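Workshop notebook, Felimura print room
February 18, 2026

Long day, and a good one, so I am writing it all down before supper while I still have it straight. Siriporn, you asked me to note the paper business properly this time, and I have put it further down, so please keep reading past the grumbling about the rollers!

We started with the Atinura plates, the old harbor views that are going up in the small gallery in August. The museum is letting us pull study impressions from the two later copies only, never from the originals, and I think that is quite right. The copies are copper, cut a good deal more shallowly than I had hoped, and the sky in the second one hardly holds ink at all. I tried the usual black first, straight from the can, and wiped with tarlatan the way Uthai likes it, in big loose circles and then lighter and lighter. The ships came up beautifully. The sky came up like dishwater. I warmed the plate a little more on the second try and left off the final hand wipe, and that gave us a soft gray tone over the whole upper half, with the clouds just about readable in it. Ekkachai thought it looked too moody for a harbor at noon. I rather love it, but it is his exhibition text that has to sit beside it, so we will print one each way and let him look at them on the wall for a few days.

Pressure: I ended up a quarter turn tighter than last time on both sides. The left side of the press still wants to creep. I marked the screw with a bit of white tape, so if the tape has moved when you come in, do not trust the setting and run a blank sheet through first. The felts were stiff with size again. I washed the thin one and hung it over the rail, and the thick one can wait until we are done with the test sheets.

Now the paper. We have been soaking the heavy cream stock for an hour, and I believe we have been overdoing it. Thongchai brought over a few sheets from the Covumbridge batch (same maker, a little older, slightly warmer in color) and gave them only a short dip, then stacked them between blotters under a board overnight. They took the ink so much more crisply that I went back and checked I had used the same plate. The rigging lines on the near boat, which have been filling in on us for weeks, stayed open all the way up the mast. I would like to do the whole run this way. It means somebody has to be here the evening before to dip and stack, and I am happy to take the first turn at it.

A small sadness: one of the Covumbridge sheets had a brown spot right in the plate area, and I did not see it until the print was already on the drying rack. It has gone in the reject drawer with a pencil note on the back. Please hold every sheet up to the window before it goes in the water, both sides.
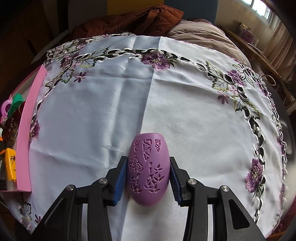 Visitor afternoons and the town circuit

Samran came by after lunch with the draft for the summer leaflet, the one the tourist office hands out with the walking map. We are stop five now, between the old fish market and the Jitpraphai house, and I must say it is lovely to be on it at all. When we opened the doors to visitors last year I would have been glad of a handful of people on a rainy afternoon, and the final tally at the desk was 342. Samran thinks the leaflet will bring more than that, and he would like us to show a plate being inked and printed from start to finish every time, so that people who only have a short stop still go home having seen the thing happen.

I am all for it, but I did try to explain to him what that asks of us. A copper plate cannot be hurried. If a group comes in while I am halfway through wiping, they have to stand and watch me wipe, and I talk a great deal while I do it, as you all know. What I proposed was a small zinc plate kept just for visitors, with a simple design, something that inks quickly and forgives a clumsy wipe. Uthai has offered to etch one with the lighthouse on it. He wants to do it in hard ground with a little aquatint for the water, and I asked him to leave the aquatint out, and he said he would think about it, so I expect we will be getting aquatint.

The leaflet text also says we are open 365 days a year. We are certainly not! I crossed it out and wrote in the real hours, and Samran was very good about it. Siriporn, could you look over the Atinura paragraph too? It calls the harbor views lithographs, twice, and I would be embarrassed for the museum to see that with our name beneath it.

We talked for a while about the corridor as well. Ekkachai would like to hang the trial proofs there in order, with the bad ones included, so that people walking through can see a print improve from one state to the next. I was doubtful at first - one does not like to put one's dishwater skies on show - but the more I thought about it, the more I came around. Visitors ask about mistakes more than anything else. We would need shallow frames, and something over that end window, as the afternoon sun comes straight down the wall.

Still to do:
Dip and stack paper for the next test run (me, tomorrow evening).
Re-tape the left screw once the press has been leveled.
Thick felt, wash and dry flat.
Ask Thongchai whether there is any more of the Covumbridge paper, and what he would want for it.
Order tarlatan. We are down to the last of the soft roll, and the stiff kind scratches.
Measure the corridor for frames.
Send the corrected leaflet back to Samran with Siriporn's changes.

One more thing on the second plate. Down in the lower right corner, below the quay, I found a faint set of scratches under the loupe that could be initials or could just be wear from handling. I pulled that corner a little heavier to see if they would print, and they did, very faintly. I have left the proof on the top rack with a slip of tissue over it, and I would love for someone with younger eyes to have a look before I write to the museum.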